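Call for participants: nurseries and childminders to try a new handbook on meals and rest

Thursday, February 8, 2018

Grundis is a small publishing house for early years books in Mondeck. We are preparing the second edition of the Bitach Handbook, a practical guide to meals, drinks, rest and daily hygiene for children under school age. Before the text is finished, we would like to see it used in real settings by people who work with young children every day. We are looking for 18 settings which will read the draft, use parts of it in their normal day and tell us in plain words where it helps and where it does not.

The first edition was written mostly at a desk. It was received kindly, but after it came out we collected 852 written comments from readers, and many of them asked for the same things: shorter chapters, more about children under two, and menus which can be cooked in a small kitchen by one person. We have tried to answer these wishes. Now we need to know if we have understood them correctly.

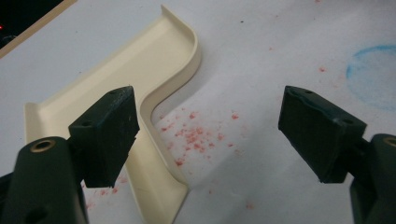
A cream-coloured plastic piece on a white work surface

Who can take part

You can apply if you work in a nursery, a pre-school, a playgroup with a regular snack time, or as a registered childminder. The setting may be large or very small. At least one person should be ready to read the draft completely, and this can be a student on a long placement, if the manager agrees. You do not need a diploma in nutrition. Settings which already follow another food programme are also welcome, but please write this in your application so that we can read your answers with this knowledge.

Parents who would like to take part from home cannot be included this time. We plan a separate, shorter call for families later in the year.

What we ask from you

The trial lasts seven weeks. In the first week you receive the printed draft and the notebook, which is called Su. It has one page for each working day, with space for what was offered at meals, what the children accepted, and anything you noticed. Filling in one page should take you a few minutes at the end of the day. We do not ask for the names of children, and we ask you kindly not to write them down.
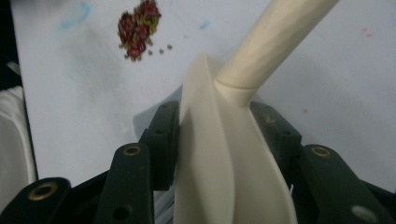

From the second week you choose four chapters of the handbook and follow them as closely as your routine allows. The chapter on drinks and the chapter on food allergies are necessary for everyone. The other two are your free choice. Most of the settings we have spoken with until now are interested in the pages about weaning and the pages about children who refuse vegetables, so we would be especially glad if somebody chose rest time or tooth brushing.

If a piece of advice in the draft is against your own rules, or against what a doctor or a parent has told you about a child, please follow those rules and leave our advice aside. Make a note of it in Su. Such notes are very useful for us.

In the last week there is a conversation by telephone with one of our editors. It takes less than one hour and can be in the evening.

What you receive

Every setting keeps the draft and gets two copies of the finished handbook, together with the set of wall cards for the kitchen. We pay a fixed sum for your time, and it is the same for a childminder as for a large nursery. The cost of food cannot be paid by us. The menus are planned so that they use ordinary ingredients, and you can exchange an ingredient for a similar one when it is too expensive or hard to find in your area.
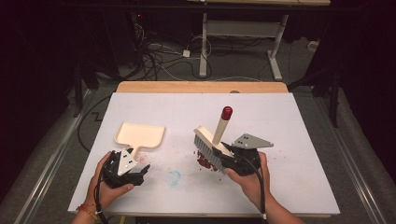

Participants are also thanked in the printed book by the name of the setting, if they wish so. Each person who reads the whole draft can ask for a letter of confirmation, and some employers accept it as part of yearly training. Please ask your employer first, as we cannot decide this.

How to apply

Write us one page, by e-mail or by post, with the following points:

Name and type of your setting
Ages of the children and usual number at a meal
Who prepares the food, and where
Which two free chapters you would choose
A telephone number and the best time to call

The language of the application should be English, but it does not need to be perfect. Please mark the letter or the e-mail with "Bitach trial". Applications are open until the end of February. We will choose the settings so that there is a good mixture of small and large, town and country, and everybody will receive an answer from us, also when it is a negative one.

A setting which took part in the trial of the first edition may apply again.

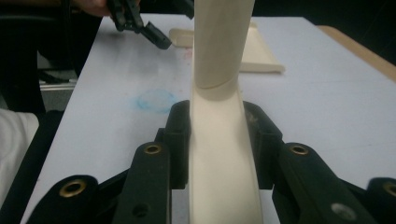 I had expected more paperwork, one childminder wrote to us after that earlier trial, and in the end I kept the page about water and milk on my fridge door, although I still think that the portions for the two-year-olds were too big. The portions have been changed in the new draft, and we would be happy to hear if they are right now.

Questions about the trial can be sent to the Grundis office in Mondeck. The office is closed on Friday afternoons.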